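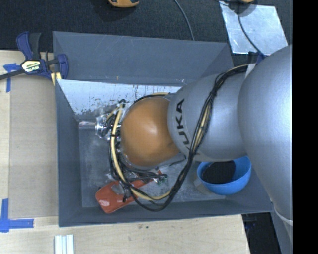 1/ The Nurnbridge automation laboratory has completed the first stage of its gripper comparison for bin picking. Two end effectors were tested on the same KUKA arm, over the same dark bin, with the same mixed set of household items. The blue bowl remained in the set for every session.

2/ The first candidate was the Grukano two-finger gripper. The second was the Norora suction tool. Each was given 300 pick attempts under one controller configuration, prepared by Ramil Pangilinan and left unchanged until the stage closed.

3/ The suction tool performed well on flat and smooth surfaces. It lost most of its attempts on items resting against a bin wall, where the cup could not be brought square to the surface. The two-finger gripper handled these items more reliably but required more time per pick.

4/ Bowls presented a separate difficulty. With the opening facing up, the two-finger gripper could take hold of the rim. With the opening facing down, the suction tool was clearly the better choice. Neither tool is recommended as the only one for a mixed bin.

5/ Cable routing proved more important than expected. A loop that hangs below the wrist can touch the contents of the bin at low approach angles. Uzma Swati reviewed the logs and marked 51 attempts in which cable contact was suspected. These are reported separately – they have not been counted as gripper failures.

6/ The wrist camera from Hrubý was set aside during this stage. At close range the arm limits the view of a fixed camera, and a fair comparison of the two camera positions calls for its own test plan. Oľga Říha is preparing that plan.

7/ The second stage will use 12 new items, including soft packaging and narrow handles. The payload limit and approach speed will stay as they were.

8/ Laboratories that wish to run the same procedure may request the item list and the controller settings from Sabina Kolář at Nurnbridge. Results for the second stage will be posted in this thread.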